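18 May 2026

Front room, second pass. Sofa before the cushions are sorted.
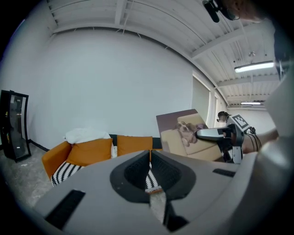
*Orange sofa, dog print parked at the right-hand end.*

Started on the front room after breakfast, having given up on the hall. The order of work is the one I wrote down in April: sofa, wall, shelves, floor. The floor stays last. I did it first in the back bedroom and had to do it again.

The sofa has to be settled before anything goes on the wall, as the height of the print depends on where the backrest ends up. Cushions off, seat vacuumed with the narrow nozzle, then along the join where the seat meets the back. Recovered a pen cap, a hair grip and a Brotau receipt for picture hooks, which answers the question of whether I had already bought picture hooks. I had. The hooks themselves are still missing.

Cushion arrangement, first attempt: the two orange ones against the back, the striped ones in front. The orange on orange disappears from across the room and the stripes do all the work. Second attempt: stripes at the ends, orange inside them. Better, but the larger orange cushion leans whatever is done to it. I think the filling has gone to one corner. Unzipped it, pushed the filling about, zipped it up again. It still leans. Left it.

The white fluffy blanket sheds. I folded it in thirds lengthways and laid it along the top of the backrest, and it slid down behind within the hour. Folded in half it holds, but then it covers too much of the black part of the sofa back, and I like that part showing. To be washed at 30 in a bag and decided on afterwards.

The dog print is the real difficulty. Cường Lâm wants it above the sofa, centred. Thiện Lâm wants it on the side wall, where it can be seen from the kitchen. I have no strong view except that it should come off the seat, where it takes up a place and leans at an angle that will warp the stretcher if it is left. Canvas prints are light and one hook would carry it, but with one hook it will tilt every time the door is shut. I will use 2 hooks, level with each other, and felt dots on the lower corners.

Checked the wall above the sofa with the detector from Heltstead. It gave a steady tone along one vertical line, which I take to be the cable up to the old wall light, and nothing elsewhere. Marked the line in pencil. The side wall is plasterboard and sounds hollow all the way along, so it would need different fixings. That is an argument for Cường's position, and I have told both of them so. Thiện asked whether the detector had been tested on the side wall twice. It had been tested once. I tested it again. Same result.

Proposed height: lower edge of the canvas 9 inches above the backrest. Cut a sheet of brown paper to the size of the print and taped it up to look at over the evening. Tape came away on the left at teatime. Replaced with the Szekeres tape, the wider one.

Still to do: find hooks, wash blanket, move lamp, ring Pornley about the shelf brackets before they close at five tomorrow.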